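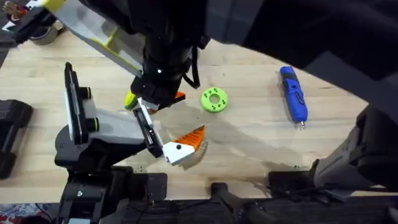
## Two arms, one table, and a lot of finger pads: the Sernholm grip trials are under way

The Sernholm workshop in Eltgate has spent most of August finding out what its two robot arms can hold on to, and the early results are a treat for anyone who has ever watched a gripper drop the same part five times in a row.

The trials compare finger pads. Both arms are running orange ones at the moment, and the pad on the lower arm is a wedge with ridged teeth, screwed to a white finger. The team has 31 pad and finger combinations on its list and has worked through 19 of them so far. Each one gets the same set of pick, hold and hand-over moves, and every drop goes into the log, including the embarrassing ones.

What makes these tests fun to follow is the choice of objects. The current set includes a flat, lime-green 3D-printed ring with small holes around its face, and a blue cordless rotary tool. They could hardly be more different. The ring is thin and lies flush with the wood, so the fingers have to come in very low to get under the rim. The rotary tool is a long, uneven shape, and a grip that's a little off center lets it swing.

Smooth pads did fine on the ring and badly on the tool. The toothed wedges have turned that around! In the latest round the ridged pads carried the tool through the full set of moves eight times without a slip, a first for the project. They still struggle with the ring, where the teeth sometimes catch in the small holes and tip it up on edge. A version with finer teeth is next in the print queue.

The hand-over is the part everyone wants to see. One arm reaches down from above, the other comes up from the near edge of the table, and the two grippers have to meet close to the middle without bumping. Getting the timing right took longer than any of the printing. The workshop switched to a controller from Brevico halfway through the month and reran the earlier hand-overs so the numbers could be compared fairly.

The log now holds 3,000 grasps. The finger designs, along with the full drop counts, will be shared with the Palacios project, which plans to try the same pads on a heavier pair of arms.

Next up are the 12 combinations still left on the list, starting with the fine-toothed wedge. The green ring will be waiting for it.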